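Benchtop labelling needs a plain-language rule

Zotville Council will consider in January whether display homes must state what their kitchen benchtops are made of. The proposal is modest, and I think it should go further.

Material names are used loosely in sales documents. "Marble look" may refer to a printed surface, a resin composite or a fired panel. These materials differ in heat tolerance, repairability and mass, and a buyer comparing two quotes can't price the difference from a colour name. In the Ramero estate brochure, 7 finishes are listed and only 3 carry a material description.

The usual objection is cost. Oka, which supplies most of the local builders, put the relabelling expense at $3,510 for its whole catalogue -- a trivial sum when spread over a year of orders. 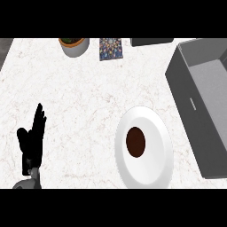

A workable label would state the base material, the thickness, the maximum safe contact temperature and whether scratches can be refinished on site. It should appear on the quote as well as the sample, as samples are often returned before the contract is signed. The neighbouring shire of Zamora already asks for the first two items, and its form fits on one page.

The council draft leaves out refinishing altogether. That item has the largest effect on service life and should be put back before the vote.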